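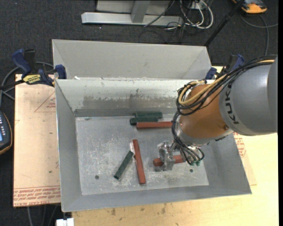
Week whatever of trying to get the bin picker going at the shared workshop in Grarnar. I said in May I'd stop posting about it until it did something useful. I've cracked. Thread.

The pitch, for anyone who missed the first lot: tip parts in a bin, arm takes them out, you go and make a cup of tea. I have made a great many cups of tea. I've also stood next to the thing for every single one of them.

We're on red and green blocks for now. Yes, blocks. A toddler could clear that bin before I've found the login for the controller. When I bring this up I'm told the toddler doesn't scale.

Two colours was my idea, so I'll cop that one. I thought it'd make sorting errors easy to spot from across the room. It does. I now get to see them from the kettle.

The bin has sloping sides and everyone had opinions about that. The Pimisow build notes swear by them: parts slide to the middle, no dead corners. Fine on paper. A long block doesn't always slide to the middle. Sometimes it gets halfway down and has a think.

The floor of the bin is scuffed to billy-o. I've heard "that's just wear" from three different people. Wear from what? If the height value were right every time, I'd expect a lot less of it. Happy to be corrected by someone with a log file and not a vibe.

Clamps. The bin is held to the bench with bar clamps and I will defend this to the death. Someone wants to drill and bolt it down "properly". Mate, we've shifted that bin more often than I've changed my socks. Bolt it when it works.

And no, before the replies start, the protective film isn't coming off the acrylic yet either. I've seen what happens to bare acrylic in a shared workshop. It gets a mug put on it.

Now the gripper. The software we're trialling is called Karninow and it gives every grasp a confidence score. I've watched it give a lovely high number to fresh air. I've also watched it sulk over a block lying flat on its own with nothing near it.

Two blocks side by side, nearly parallel, up against the back wall: that's the one I'd want to see in a demo. Never see it in a demo. In demos the parts are all lying about like they've been introduced at a party.

Numbers, since somebody always asks. Monday's run was 20 picks. Two went wrong. The group chat called that "basically solved". Two in 20 is 40 in 400, and 400 is a slow morning if you're doing this for real.

Cycle time was 33 seconds a block on the same run. My hand is quicker, and it doesn't need its cables draped over its shoulder like a wet towel.

Speaking of which, the cables. The dress pack on that arm is my least favourite part of the whole build. Big fat loop up top, thin ones dangling down near the gripper. Every wrist move, I flinch. I've asked for shorter leads. I've been told they're on the list. I've not seen the list.

Someone from the Gbeho makerspace messaged to say theirs runs unattended overnight. Great. Send me the video, uncut, with the clock in shot. I'll wait.

Do I think it's a waste of time? Nah. I've learnt more about coordinate frames than I ever wanted to, and the arm itself is a beautiful bit of gear. I just don't reckon we've automated anything. We've moved the fiddling from the bench to the laptop.

Next job is redoing the hand-eye calibration, then the same 20 picks with the blocks shoved up the back on purpose. I'll post the count either way, including if it makes me look like a goose.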